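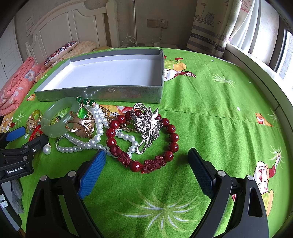 Jewelry and an open box on a green printed bedsheet.

Computer Hardware in Practice
Unit 5: Clock speed, power limits and what a laptop does under load
Handout, revised April 21, 2020
Prepared by Neema Lukumay and Frans Van der Linden

Read this before the lab. You will need the terms in the first section to fill in the worksheet.

1. Terms

Base clock. The speed a processor is rated to hold with all cores working, inside its stated power limit and with cooling that meets the maker's requirements.

Boost clock. A higher speed the processor may reach for a while. The figure on the box is normally for one core. With all cores busy the highest boost is lower.

Power limit. The number of watts the processor is allowed to draw. Most laptop chips have two limits, a long-term one and a short-term one. The laptop maker can change both, within a range. Two laptops with the same chip can therefore behave quite differently.

Throttling. Any drop in clock speed caused by a limit. Thermal throttling happens when the chip reaches its maximum temperature. Power throttling happens when it reaches a power limit while the temperature is still acceptable. Students mix these up every year, so write out the full term in your answers.

Idle power. What the whole machine draws when it is switched on and doing almost nothing. The display is often the largest part of it.

2. Why the clock figure is not enough

Clock speed tells you how many cycles a core goes through each second. It does not tell you how much work is done in a cycle. A newer design may finish more instructions per cycle than an older one, so it can be faster at a lower clock.

Comparisons by clock speed work best between chips of the same family and generation. Outside of that, use a measured result from a program close to the one you plan to run.

Memory also matters. If a core is waiting for data, raising its clock does very little. Many thin laptops are sold with one memory module fitted, and on machines with integrated graphics the second channel can make a clear difference in games and in video work. It makes little difference in word processing.

3. Short loads and long loads

Most everyday work comes in short bursts. Opening a program, loading a web page or saving a large document may keep the processor busy for only a few seconds. During that time the chip can run at its boost clock, since the heatsink takes a while to warm up. A low-power laptop can feel as quick as a larger one in this kind of use.

Long loads are different. Exporting video, compiling a large project or running a simulation keeps all cores busy for minutes or hours. The short-term power limit expires, the heatsink fills up with heat, and the clock settles at a lower level. We call this the sustained clock. It is the figure you want for long jobs, and it is rarely printed on a specification sheet.

When you report a benchmark, say how long it ran. One pass of a short test tells you about boost. Repeated passes without a break tell you about cooling.

4. Battery life

The capacity of a battery is given in watt-hours. Divide the capacity by the average draw in watts and you get the running time in hours. A 50 watt-hour battery feeding a machine that draws 10 watts lasts five hours.

A lower-power processor does not always mean longer battery life. At idle, a modern low-power chip and a modern full-power chip may draw nearly the same amount. The difference shows up under load. A fast chip may draw more but finish sooner and go back to idle, and the total energy for the job may come out close to that of the slow chip. You have to measure it.

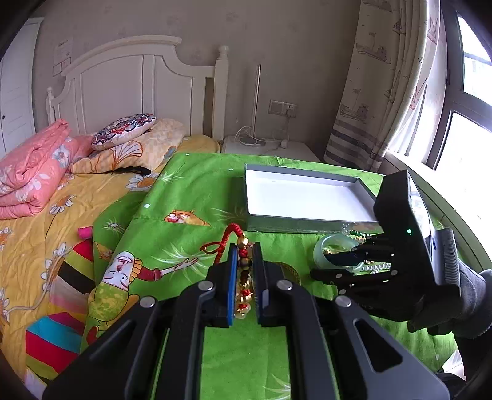
Always fix the screen brightness before a battery test. Set it with a meter if you have one. The percentage shown by the operating system is not comparable between models. Turn off automatic brightness, and leave wireless on unless the test says otherwise.

5. Worked example

Two laptops were tested by Amber Mulder and Lies Van Loon for the previous version of this unit. The Grenari is the thin model and the Ebihara is the thicker one. Both have 16 GB of memory. The test was the Harbridge render loop, which reports a score after each pass. Higher is better.

On the first pass the Ebihara scored 2980 and the Grenari was not far behind. By the end of the run the Grenari had dropped well below its first score. The Ebihara lost a little on the second pass and then stayed level.

Questions the log can answer:
Did the Grenari drop because of temperature or because of power? Look at the temperature column at the point where the clock falls. If it is at the chip's maximum, the cause is thermal. If it is well under, check the power column for a step down.
Was the laptop plugged in? Some models use lower limits on battery.
Which performance profile was set? "Quiet" modes usually lower the long-term limit.

One thing the log cannot tell you is room temperature. Write it down yourself at the start and at the end.

6. Lab procedure

Work in groups of 2. Each group gets one laptop and one wall power meter.

Plug the laptop into the meter and let it sit at the desktop until the reading is steady. Record the idle power.
Start the Clesturard logger and check that it shows clock, temperature and package power.
Run the render loop for 5 passes with no pause between them.
Record the score for each pass and the wall power near the end of each pass.
Let the machine cool, switch to the quiet profile and repeat.
Save both logs to the course folder under your group number.

Do not block the vents. Keep the laptop on the hard bench for both runs.

The wall meter shows the draw of the whole machine, including losses in the charger. If the battery is still charging, the reading will be too high. Wait until it is full. Package power in the logger covers the processor only, so the two numbers will never match.

7. To hand in

One page per group, with a table of scores and one graph of clock against time for each profile. State the type of throttling you saw, if any, and point to the lines in the log that support it. If you saw none, say so.

Reports go to Annelies Baert. Questions about the logger go to Frans. The next unit covers storage, and the reading for it is already in the course folder.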